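Workshop notebook, 12 July 2026
Hide glue and starch paste, second round of peel tests

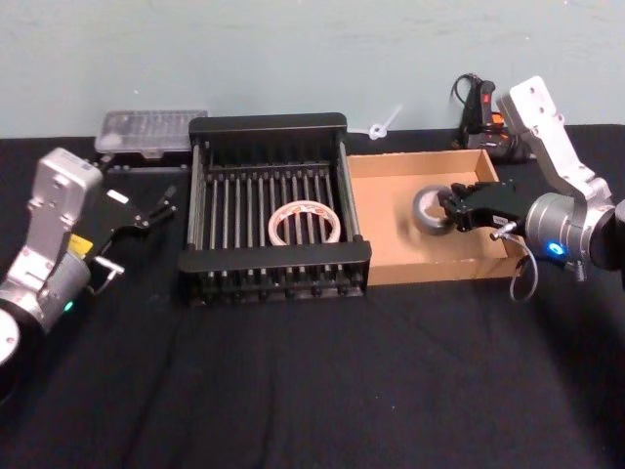 Picking up from the June batch. The plan was to find out whether the wheat starch paste we use for spine linings loses strength when it is kept in the fridge past the first week, and whether adding a little hide glue makes up for it. Tülin thinks the old paste is fine as long as it hasn't gone sour. I'm less sure. The linings on the Arkwood ledgers lifted at the tail and all of them were done with paste from the end of a jar.

Paste made up the usual way, one part starch to five parts water by weight, soaked for an hour, cooked on the double boiler with constant stirring until it turned from white to gray and got heavy on the spoon. Strained twice. Batch A is fresh. Batch B is from the same bag of starch but has been in the fridge for 8 days. No smell, a bit of water on top, which I poured off before straining again. Batch C is B with hide glue worked in while warm, one part glue to ten of paste.

Cloth is the Pladby unbleached cotton, cut along the warp. Paper is the heavier of the two Kurtuluş sheets, grain long. I had written down the lighter one in the plan but there wasn't enough left to do all three batches, and mixing papers would have made the whole thing useless. Rigoberto has put more on order.

Strips pasted up yesterday, brushed one side only, rubbed down through silicone release paper, left under boards overnight. Room was damper than I'd like. The dial by the sink read high all evening and I ended up running the dehumidifier until I locked up.

Peel test is still the hanging weight method. Clamp the paper, fold back the first inch of cloth, hang the cup from it and add lead shot until it starts to creep. Weigh cup and shot together. Crude, but it repeats better than pulling by hand with the spring scale, which sticks.

Average load at first creep:
Batch A, fresh: 341 g
Batch B, old: 115 g
Batch C, old with hide glue: between the two, closer to A, but the strips disagreed with each other so badly that I don't want to put a number on it

So the old paste is a good deal weaker, more than I expected. On the B strips the cloth came away clean with hardly any fiber on it. On A the paper surface tore first, so the real strength of the bond is higher than what I wrote down and we are partly measuring the paper.

Trouble with C is probably the mixing. The glue went in a little too cool and I could feel small lumps under the brush. Next time warm both to the same temperature and strain after mixing, not before.

Tülin pointed out that B also took on water in the fridge and may just be thinner. Fair point. I can't separate age from dilution with what I did here. Should weigh the jar going in and coming out, and make one fresh batch thinned to match.

Other things.

The Plornutico press is dropping out of square again at the left front corner. Shimmed it with card for now. The bolt under the platen turns but doesn't bite, so it may need a new insert. Don't use it for anything larger than a quarto until that's done.

Job 2755 (the two account books with the broken sewing) can go ahead. Use fresh paste only for the linings, made the same morning. I've thrown out the jar at the back of the fridge.

To do:
Repeat A and B with the thinned control
Redo C, strain after mixing
Try a stronger paper so it doesn't fail before the paste does
Label every jar with the date it was cooked – on the jar, the lids get swapped
Ask Rigoberto if the starch came from the same supplier as last year's, the grain feels coarser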